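5.3 Recording pick examples with a paper cup

Applies to: Mevo recorder with two arms, Hidard gripper pads, wrist cameras fitted.

Before you start, finish the camera check in 5.2. Examples recorded before the check can't be used for training.

1. Clear the work surface. Wipe off old marks where you can. Light scuffs in the white finish may stay.

2. Set the lights to level 76. Leave them at this level for the whole batch.

3. Stand one empty cup upright within reach of the arm that will pick it up. Change its position between examples.

4. Open the gripper fully and move the arm to the start pose. Check the wrist view. Both fingertips and the whole rim of the cup must be in sight.

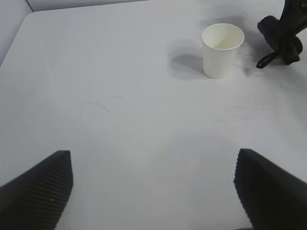
Figure 5-4. Wrist view with the fingers apart and the cup upright on the table.

5. Press Record. Wait for the tone before you move the leader handle.

6. Bring the fingers to either side of the cup. Approach at an even speed. If you overshoot, back off and approach again within the same example. Corrections are useful to the learner and should be kept.

7. Close the gripper until the pads touch the wall of the cup. Do not go past 19 on the grip scale.

CAUTION: Paper cups fold easily. A cup with a split seam must be replaced before the next example.

8. Complete the task named on the batch sheet, then press Stop.

9. Give the example a label: good, corrected or failed. Do not delete failed examples. The Zolstead trainer reads the label and sorts them itself.

5.3.1 Batches with liquid on the table

Some batch sheets call for tea or coffee on the surface. Use small amounts and keep liquid away from the arm bases and cable entries. Enter "wet" in the surface field. The cup may hide part of the table from the wrist camera once it is gripped; this is acceptable as long as the liquid remains in sight. 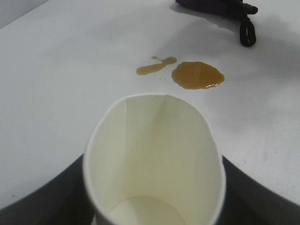 Tsoukalas: We ran 83 wet examples and left the surface field blank on all of them. The trainer took them as dry. Can the field be changed later, or do we have to record the batch again?

Reply from support: The field can be changed until the batch is closed. Open Batch, choose Edit Fields, and apply the value to all examples. After closing, the batch must be recorded again.

NOTE: A batch closes by itself at 111 examples.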